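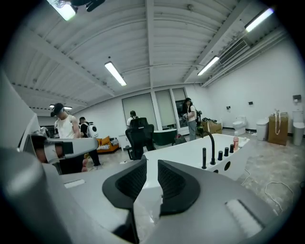
Clurnton hall, October 2024

Quick page so people can see the place before they book. More words when I get a minute. Estíbaliz Goicoechea has the keys and the answers, ask her first please.

The big room. White walls, white corrugated ceiling, steel beams painted to match. Looks bigger now the old partition has gone — 12 metres clear from the door to the far end, measured it twice.

Lights. Fluorescent tubes. We did ask Liao for a price on softer ones, came back at 2,425 so that's waiting til January. The tubes are perfectly good for work, bit harsh for a party.

Air con. Long unit high up on the wall. Remote lives in the kitchen drawer, put it BACK in the drawer. Last service was 594 and we'd like not to need another soon.

Seating. Black office chair with a mesh back is in the room, more from Rikonel on order. Stacking chairs are in the side store, the door sticks so lift the handle as you pull.

Floor. Swept after every booking, mop if you've had food in. Bins go out the back by the Conine fence, not the front step.

Booking. Half days or full days, 2 hours minimum. Leave bags and coats along the wall so the fire door stays clear.

Kitchen and store room still to be added to this page, will do those when the shelvs are up.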